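Stisetti Open

The Stisetti Open is a men's golf tournament held each September at Darken Golf Club. 72 holes of stroke play, cut after 36. Played as a stand-alone event, not part of any major tour, though several regional tours have counted it for ranking points on and off.

Title sponsor is Stisetti, a kitchen supply firm. Before that it was the Niskanen Classic, and older club members still call it that.

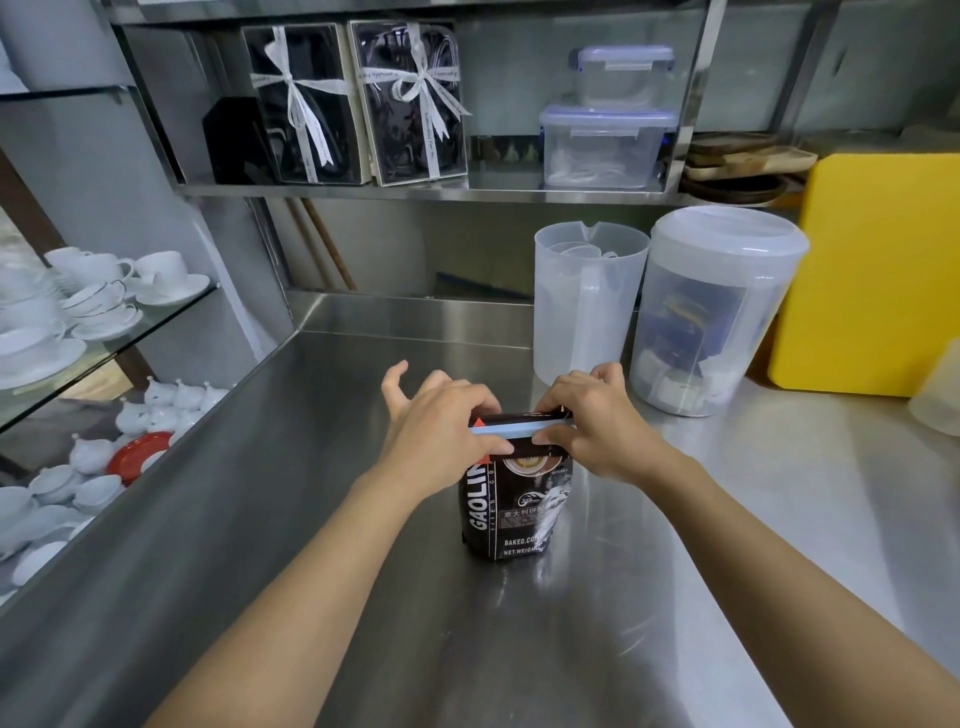
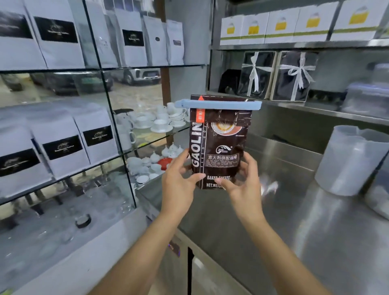
Coffee bag with GAOLIN printing, both pictures.

Format

Four rounds, Thursday to Sunday. Players within 15 shots of the lead after two rounds used to make the cut, this was dropped as too generous and replaced by low 60 and ties. Ties for first go to sudden death on the 18th, then the 10th, then back to the 18th untill settled.

Amateurs get 7 spots, filled thru a one-day qualifier at Clulari, a public course on the other side of the river. Amateurs can win the trophy but not the purse.

Course

Par 71. Tree-lined front nine, more open after the turn. The 499-yard 12th plays as a par 4 for the tournament, par 5 the rest of the year. Usually the hardest hole of the week. Water left of the green, bunker short right. The 4th was rebuilt after flooding and now plays from a tee further back.

Notable results

Bartosz Baran is the only player to win under both names, once as the Niskanen Classic and again as the Stisetti Open. The second win came in a playoff, with a bogey. He has since helped redesign the practice area.

Schedule changes

On 10/31/19 the club said the event would stay in September after a proposed move to spring. Greens were the main concern, also a clash with the members championship. No futher move has been announced.

See also

Niskanen Classic
Darken Golf Club
Clulari qualifier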